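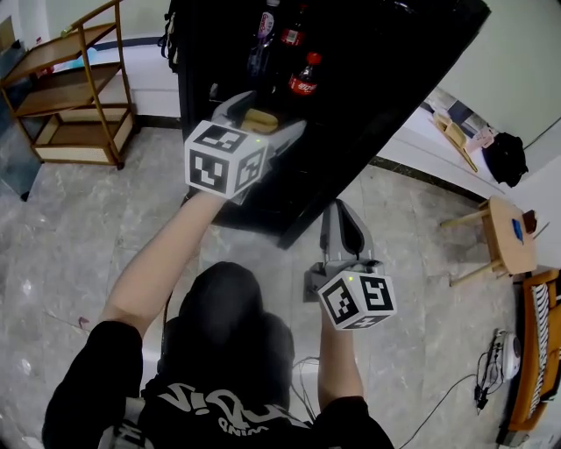

Shared Kitchen Gallery
Listengate Residence, Ground Floor

The shared kitchens at Listengate are provided for the use of all residents and their registered guests. The pages in this gallery are intended to acquaint new residents with the rooms before arrival and to set out the conditions under which each area may be used. This page concerns the refrigerator corner of the Zacharias kitchen, which serves 36 residents on the ground floor.

The refrigerator
The Zacharias kitchen is fitted with a black refrigerator. Drinks are kept near the top, among them a bottle of Coca-Cola with a red cap. Residents may store chilled food and drink for personal use only. Each item must carry the owner's room number and the date on which it was placed inside. Unlabelled items are removed at 7 a.m. on the first morning of each month and are not returned.

Bottles should be kept upright with their caps tightened. Bread, fruit and other small items should be placed in a covered container. The door is to be closed fully after use, and spills are to be wiped up by the resident responsible.

The open shelving
The wooden unit to the left of the refrigerator has a light tan frame, three shelves and a woven rattan panel at its base. It is available for small personal items in daily use. Dry goods in opened packets should be kept in the assigned pantry cupboards. Items left on the unit over the August break will be held at the Zurkitz Street office and may be collected on presentation of a residence card.

Floor and walls
The floor is tiled in a grey-and-white marbled pattern, with white walls and a dark baseboard. The floor is mopped each morning, and residents are asked to allow it to dry before entering. Only neutral cleaning products from the supply cupboard may be used on the tiles. Stains on the walls should be reported so that the correct colour of paint can be ordered.

Seating and personal belongings
A small wooden chair stands by the wall. Chairs may be moved while the kitchen is in use and should be put back afterwards. Bags may be set down beside the wall during food preparation, provided that the way to the door remains clear. The residence does not accept responsibility for belongings left in shared rooms.

Further information
The Pravia kitchen, on the floor above, is subject to the same conditions and is shown on a separate page. Enquiries about storage may be made at the front desk or by internal telephone on extension 106.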